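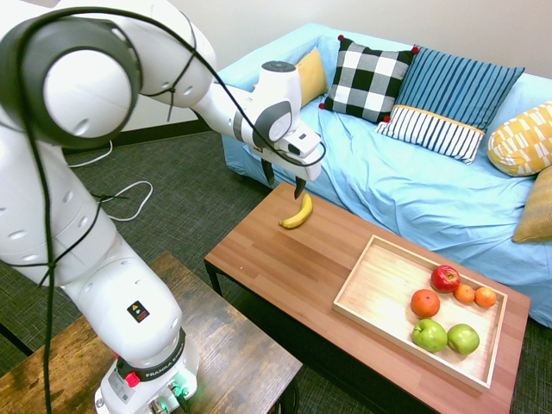
Fruit kept out in a shared lounge: tray, bowl or refrigerator?

Our residence provides a common lounge for its tenants, and since the new year fresh fruit has been set out there each morning on the coffee table. Management has asked me to prepare a short written procedure for the fruit before the end of February. At present the apples and the oranges share one light-coloured wooden tray with low raised edges, and the banana lies directly on the tabletop, toward the back. One resident holds that the banana should join the other fruit. Another maintains that green apples, red apples and citrus should never be stored together at all. I would be grateful for guidance on three matters: whether the banana ought to be kept apart, whether citrus may remain with apples, and how the wood should be looked after. The table has a reddish-brown plank top and black metal legs, and was purchased second-hand from Stubbs without any care instructions. The lounge is heated throughout the winter and receives direct sun in the afternoon.

Posted by Perla Solís
January 29, 2023

Noeline Kereama

The present arrangement is sound and I would recommend that it be retained, with minor changes.

Apples give off ethylene, a gas that hastens ripening in other fruit. Bananas respond to it readily and also produce it themselves. A banana placed among apples on a tray will generally spot and soften sooner than one kept at a distance. For a lounge where the fruit is eaten the same day, the difference is slight. Where fruit is left over a weekend, the banana should be moved to another surface, preferably a cool one away from the window. It should not go into the refrigerator while still green at the tip, as the cold interferes with ripening.

Citrus is much less affected. Oranges and mandarins may share a tray with apples for several days. The usual difficulty is mould, which passes from one piece to the next where the skins touch. The fruit on your tray is gathered toward one end, and I would suggest spreading it over the full base so that air can move between the pieces. Each piece should be turned over daily and any with a soft patch removed at once.

The variety or colour of the apples has no bearing on whether they may be kept together. Apples of all kinds hold their crispness far longer in the refrigerator than in a heated room. Our own centre sets out a single day's supply and keeps the remainder chilled in the crisper drawer.

With respect to your procedure, the following wording has served us well and you are welcome to adapt it:

Fruit is to be rinsed and fully dried before it is placed on the tray.
No more than one day's supply is to be set out.
Bananas are to be kept apart from apples.
Bruised or split fruit is to be removed at the morning check.
The tray is to be emptied and wiped each evening.

The tray should be wiped with a damp cloth and a small amount of dish soap, then stood on its edge to dry. Please do not soak it or place it in the dishwasher.

Stevov

Use a bowl. We have always kept everything in the one bowl, bananas included, and have received no complaints. Fruit in our building rarely lasts past lunch.

Lakis

I agree with the first reply as regards the fruit and wish to add a note concerning the table.

The correct treatment depends upon the finish, which cannot be judged by colour alone. Place a single drop of water on an inconspicuous part of the top, such as a corner, and leave it for 3 minutes. If the water remains beaded, the surface is sealed, and a damp cloth followed by a dry one will be sufficient. If the water soaks in and leaves a dark mark, the surface is probably oiled or bare, and moisture should be kept off it as far as possible.

Where there are joins between planks, always wipe along their length. Wiping across them tends to push crumbs and juice into the gaps. Orange juice in particular should be attended to promptly, as the acid may dull some finishes. A folded tea towel or a small plate under the banana would be prudent, given that an overripe one can leave a sticky brown stain.

If there is a throw or cushion on nearby seating, a small stand of paper napkins beside the tray is also advisable. Tenants will peel citrus wherever they happen to be sitting, and a bin with a lid within reach of the table will save a good deal of laundering.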